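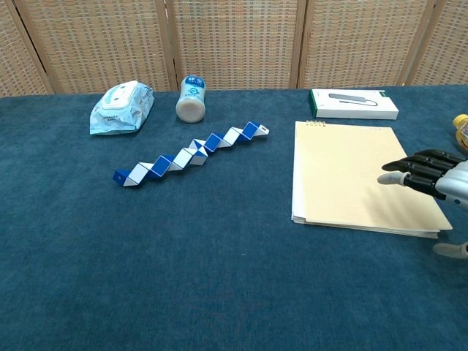 A folding screen with woven panels behind a carpeted tabletop

The Ruddock rental fraud was a housing scam aimed at college students in the town of Ruddock. It ran for two school years and ended with the arrest of Angus Dunstan, a former leasing agent.

Background

Ruddock has a shortage of student housing, and many rooms are rented through online listings before the fall term. Dunstan had worked for a property manager, Jarkus, and kept copies of its blank lease forms after leaving.

Method

Dunstan advertised furnished rooms under the name Grandum Rentals, using photos taken from old listings. Students were asked for a deposit of $538 by bank transfer — in some cases the first month's rent as well — and were sent a signed lease. The addresses were real, but the rooms were already occupied.

Investigation

The first complaints reached town police in March, when four students reported paying for the same room on Vurkevari Street. Detectives traced the deposits to a single account.

Court case

Dunstan pleaded guilty to five counts of fraud. He received a suspended sentence and was ordered to repay his victims. A separate charge of forgery was dropped.

See also

Advance-fee scam
Security deposit
Tenant screening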